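Notebook, February, started 9.40 am

Carrying on from the last entry. The question is still whether a small daily prompt changes how people treat each other at work, or whether it only changes what they write on a form. We are running it on ourselves and on the two floors at Ikelitz that agreed to join in.

Where things stand. The prompts go out each morning at 8.30. One sentence, one thing to do before the end of the day. The first set was too grand. "Make someone feel valued" got a lot of blank replies, and the people who did answer said they had no idea if they had done it. I have taken out anything that asks a person to cause a feeling in someone else. What is left are acts you can tick off without guessing: thank someone by name for a particular thing, let a person finish their sentence, ask a follow-up question, offer to take the dull half of a shared job.

Returns so far: 87 reply slips. Three were illegible and I have left them out of the pile but kept them in the envelope.

Sorting the slips took most of the morning. I read them all once without marking anything, then went through again with a pencil. The headings I ended up with are listening, thanks, practical help, and "left someone alone". I had not planned the last one. Several people wrote that the kindest thing they could do that day was not to interrupt a colleague who was plainly busy or upset. One wrote: "I saved my question for after lunch. She will never know." I think that counts and have kept it as a proper heading. Bedik would have had it down as a non-response under the old scoring, so the old scoring needs changing before we compare the two sites.

Note on Bedik. Their version sends the prompt at the end of the day, for the next day. Replies are longer than ours and more thought through, but a lot of them describe intentions. "I am going to ring my sister." Did they? The slip does not say. I would like to borrow their timing for one week and keep our question, which asks what you did and what happened next. If that gets the longer answers without the vagueness, we switch. If it does not, we stay at 8.30.

Something that bothers me. On the follow-up question prompt, 18 people replied, and a fair few said the other person seemed suspicious. "He asked me what I wanted." "She said, why, who told you?" If a person has not asked how you are for a year and suddenly asks twice in one minute, it does look odd. I don't want to drop the prompt for that. I may add a line saying it is fine for it to feel awkward, and fine to say why you are asking. One woman on the upper floor did exactly that. She told her colleague she was trying to be better at listening, and they ended up talking for over an hour, through the end of the break and into the stock check.

Tried the listening prompt myself at the midday meal. Harder than I thought. I had my own story ready before the other person had got to the end of theirs, and I noticed I was nodding to hurry things along. Wrote that on a slip and put it in with the rest. Everyone on the team is meant to be filling them in too. The tray by the door was short of ours this week, mine included until today.

Pens. The cheap ones smudge on the shiny side of the card. Use the matt side or use pencil. I have put a box of pencils at each tray.

Box of blank slips is getting low. The Nyamweya order was for the larger card, which does not fit the trays, so I have been cutting it down on the guillotine in the corridor. It makes a decent slip but the edges are rough. Next time order the small size.

2.15 pm. Short talk with the Skotach group by phone. They want to put names on the slips so that people can be thanked in public. I said no for our floors. A good half of what comes in is about somebody else's bad day, and people would stop writing it. There is also the plain problem that a kindness with your name on the noticeboard turns into a bid for the noticeboard. They may go ahead on their side. If they do, we should ask to see how the replies change after the first fortnight, and keep their slips in a separate box.

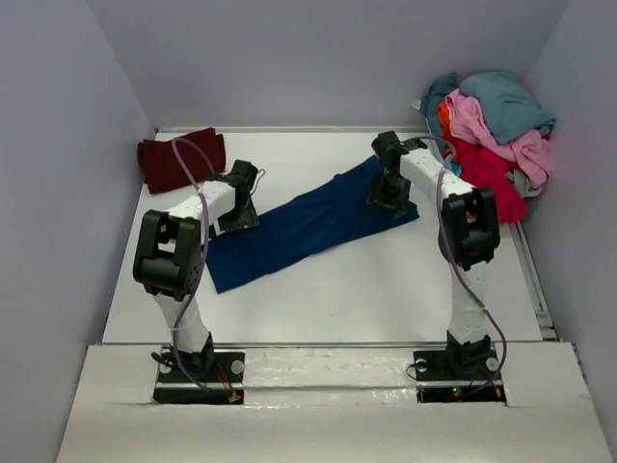 Everyday Kindness Group — Department of Wellbeing and Working Life

Wording for next week, second draft:
Thank someone for a job that only gets noticed when it is not done.
Ask a question and wait for the whole answer.
Tell someone what you learned from them.
Put right one small thing you have been meaning to put right.
Write to a person you have lost touch with. Two lines will do.

Not sure about the last one. It takes people away from work, and a couple of the replies to a similar prompt last month were sad to read. I would offer it with a choice, so that anyone who prefers can repeat an earlier prompt. Please write objections in the margin and initial them.

To do:
Rewrite the scoring sheet with the new heading, send a copy to Bedik.
Second reader for the slips. I have only my own sorting so far, and I would like someone who has not heard me talk about it.
Agree the evening timing for the trial week with both floors.
Empty the lower floor tray, it was full at noon.
Reorder card, small size, matt.

Stopped at 4.50. The slips are in the grey folder, second shelf, with the illegible ones in the envelope at the back.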